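De : Facundo Espinoza
À : liste Henico-archives
Date : 30 juin 2012
Objet : Re: [henico-archives] Désacidification des registres, lot 2

Bonjour,

Je réponds dans l'ordre aux points de Barbara.

Barbara Bielecka a écrit :
> Les mesures de pH du lot 2 me paraissent trop hautes pour du papier
> de pâte mécanique. Avez-vous étalonné l'électrode entre les séries ?
> Par ailleurs, je ne trouve nulle part la réserve alcaline, et sans
> elle je ne vois pas comment comparer avec le lot traité en mars.
> Enfin, que fait-on des registres à encre violette ?

1. Étalonnage. Deux points, tampons 7 et 10, au début de chaque série. Pas de contrôle en fin de série, c'est un tort. J'ai repris dix feuillets du registre 248 après réétalonnage : la dérive est de 0,2 unité, toujours vers le haut. Les valeurs du tableau sont donc à lire avec cette correction, et je diffuserai une version rectifiée. Les mesures sont faites en surface, une goutte d'eau déminéralisée, lecture après stabilisation. Sur un papier encollé à la colophane, la goutte pénètre mal et la lecture reflète surtout le dépôt de surface.

2. Réserve alcaline. Elle manque parce que la méthode par titrage est destructive et que nous n'avons pas de feuillets sacrifiables dans ce lot. Je propose d'utiliser des papiers témoins, insérés en tête, au milieu et en queue de chaque registre avant traitement. Le protocole de Cura le prévoit, nous ne l'avons pas suivi en mars. La comparaison entre les deux lots restera donc partielle, quoi qu'on fasse.

3. Encres violettes. Ce sont des colorants d'aniline, solubles et sensibles à l'alcalinité. Test de solubilité à l'eau et à l'éthanol sur chaque registre, dans une zone sans texte utile si possible. Tout résultat positif, même faible, exclut du traitement en phase liquide. Ces volumes restent dans le fonds MacAulay, en boîte à réserve alcaline, à 50 % d'humidité relative.

Pour le conditionnement provisoire entre le tri et le traitement, je maintiens les bacs en plastique à bords bas, registres à plat, deux au maximum l'un sur l'autre. Ils servent au transit uniquement - pas de stockage au-delà de la journée, le plastique n'ayant pas été testé.

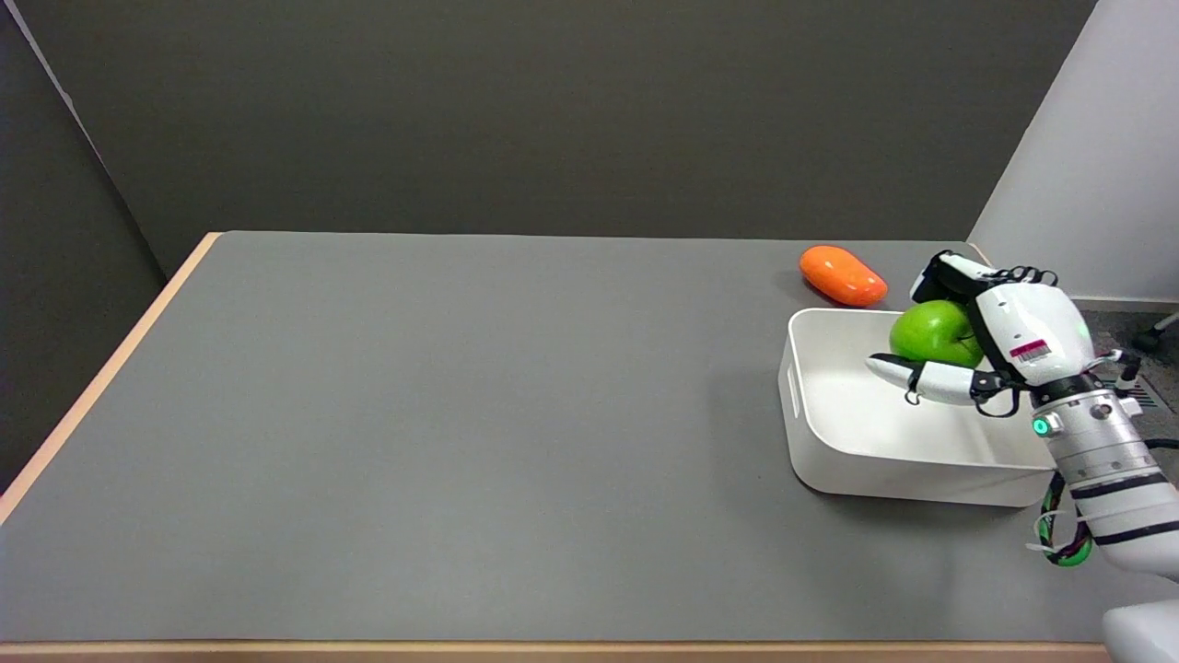

Nafula Barasa me fait remarquer que la correction de 0,2 ne vaut que si la dérive est linéaire, et qu'avec dix feuillets d'un même registre on ne peut pas l'affirmer. Elle demande une reprise sur au moins deux autres volumes, dont un à papier chiffon. L'objection est fondée. Je ferai la reprise avant de diffuser le tableau.

Reste la question du séchage, que Filipa Vilela avait soulevée pour les reliures en toile. Je n'ai pas de données, les notes de Trunness ne distinguent pas les types de couvrure. Si quelqu'un sur la liste a suivi des déformations de plats après traitement, je suis preneur des relevés, même incomplets.

Cordialement,
F. Espinoza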